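About the Colenton Robotics Club

Most school robotics pages promise that your child will be ready for the jobs of the future. We don't know what those jobs are, and we doubt the people writing the pages do either. What we can tell you is what goes on at Colenton after the last bell, from 3:45 until the building closes.

The club started as a competition team. We drove small wheeled robots over foam mats and came home with ribbons. It was fun, and a fair number of students learned to follow a kit manual. When the kits were discontinued, we used the gap to ask whether anyone had learned much else. The answers were mixed enough that we dropped the competition and took up kitchen chores.

The main project now is called Pedance. Students teach robot arms to handle ordinary dishes on an ordinary counter: bowls, plates, forks. The software side is Adport, written by our own students over several years, and it shows. Parts of it are good. Parts of it are held together by comments like "do not touch, ask Ezzat."

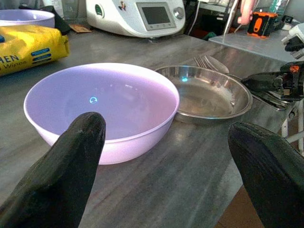 Tegwen Bevan

Club advisor, and the person who wrote this page

A lavender bowl is harder than it looks. The plastic is glossy, the rim is rounded, and two gripper fingers have to come in on either side of it without shoving it into the plate next door. Last fall the team logged 286 tries at picking up a single bowl and setting it back down. By their own scoring, 230 of those worked. I asked them to go back and tell me what "worked" meant, and after some grumbling they threw out 71 of the 230. The bowl had come up in those, but it had gone down somewhere it shouldn't have. I was prouder of that spreadsheet than of any ribbon in the case.

That is more or less how we teach. A student who says the arm can do something is asked to show it again with the bowl moved over a few inches. Very often it can't. We write that down too.

We are also wary of our own demos. At the open house in March you may see an arm pick up a dish very smoothly. Please ask how many times it was practiced -- the students have been told to give you the real number.

Who can join

Any student in grades nine through twelve. You don't need to know how to code, and if you already do, expect to spend your first month moving dishes around and labeling recordings like everyone else. New members work in groups of 5. There is no tryout. Some students decide by winter that the work is slow and repetitive, and they are right about that.

What we don't claim

We don't claim that the club raises test scores. We haven't measured it. We don't claim the arms will be washing anybody's dishes soon, either -- forks alone could keep us busy for another year.

Permission forms are at the front office. Questions about the club can be left there for me.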